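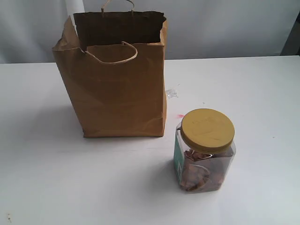 Bagging task, start position: paper bag with rope handles, lidded jar.

Covaline evaluation kit - progress report for October
Prepared for the Saavedra automation fund

Work this period

We finished the tabletop part of the Covaline review. The kit is sold by Ziltell as a ready-to-run package for small packing counters: one arm, a two-finger gripper, the control software and a year of phone support. Setup took 23 hours of staff time, most of it spent on calibration. The vendor's guide allows 8.

The main task is placing a jar into a standing paper bag. We ran it 40 times with the default settings and the kit completed 27. Most of the failures came at the rim of the bag, where the gripper caught a handle or pushed the front panel in. Clear jars were also harder to locate than solid-colored ones. The software found the lid reliably but often misjudged the height of the body below it.

Elto, the add-on vision module, was installed late in the month. It handles clear plastic better in our first trials, but we have too few runs to report a rate. It adds about two seconds to each pick.

Spending

Equipment costs are on budget. Staff time is over because of the calibration work, and we have moved hours from the training line to cover it. No additional money is requested.

Open items

Ziltell has not yet confirmed whether Elto will be included in the base price or billed per seat. We also need a written answer on gripper pad replacement, which the current contract leaves out.

Next period

- Repeat the bagging task with Elto, same bag and jar
- Add bags without handles
- Test heavier jars, up to the rated load
- Send Saavedra a cost comparison for one and two stations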